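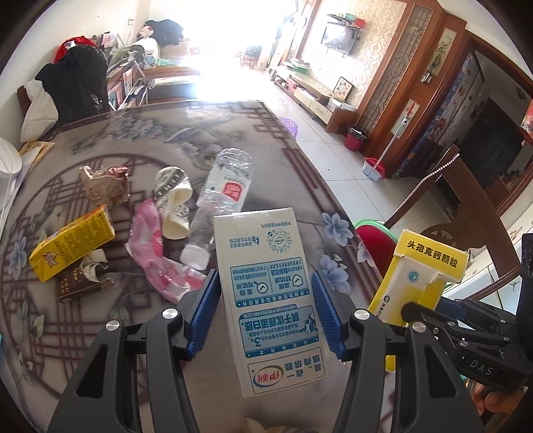
Le **Lullotden Hockey Club** est un club de hockey sur glace fondé dans la ville d'Ullinano. Son équipe première dispute ses rencontres à domicile à la patinoire Lopes, d'une capacité de 3 265 places.

## Histoire

Le club naît de la fusion de deux formations de quartier qui se partageaient la même surface de glace. Les premières saisons sont consacrées à la mise en place des sections de jeunes, l'équipe première évoluant alors à l'échelon régional. L'accession à la division nationale intervient à l'issue d'une série de barrages remportée face à Edidby, adversaire qui demeure depuis lors le principal rival du club.

Les confrontations entre les deux équipes - désignées localement sous le nom de « derby du canal » - se tiennent traditionnellement le mercredi soir.

## Patinoire

La patinoire Lopes comprend une tribune principale, une tribune opposée sans places assises et un secteur visiteurs de 175 places. La piste est aux dimensions internationales. L'installation frigorifique d'origine a été remplacée lors de la rénovation du bâtiment, qui a également porté sur les vestiaires et l'éclairage. Le patinage public y est autorisé en dehors des créneaux d'entraînement.

## Style de jeu et encadrement

Sous la direction de Dalva Figueiredo, l'équipe adopte un échec-avant agressif à deux attaquants et une défense de zone resserrée devant le but. Ce système, maintenu après son départ, repose sur des changements de ligne courts et sur une forte participation des arrières à la relance. 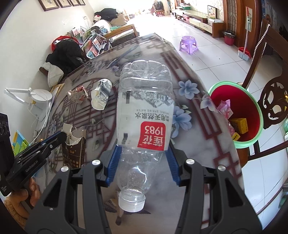 Selon Figueiredo, ce choix tenait d'abord à la composition de l'effectif : « Nous avions des patineurs rapides et peu de gabarits, il fallait récupérer le palet très haut. » L'efficacité du dispositif en supériorité numérique a été plus discutée, notamment lors des séries finales perdues contre Edidby.

## Formation

La section de jeunes réunit environ 400 licenciés, répartis de l'école de glace aux moins de vingt ans. Une équipe féminine a été créée ultérieurement - elle partage ses horaires d'entraînement avec la catégorie des moins de dix-sept ans.

## Couleurs

Le club évolue en vert et blanc à domicile, en noir à l'extérieur. L'écusson représente un héron tenant une crosse.

## Voir aussi

- Patinoire Lopes
- Derby du canal
- Sport à Ullinano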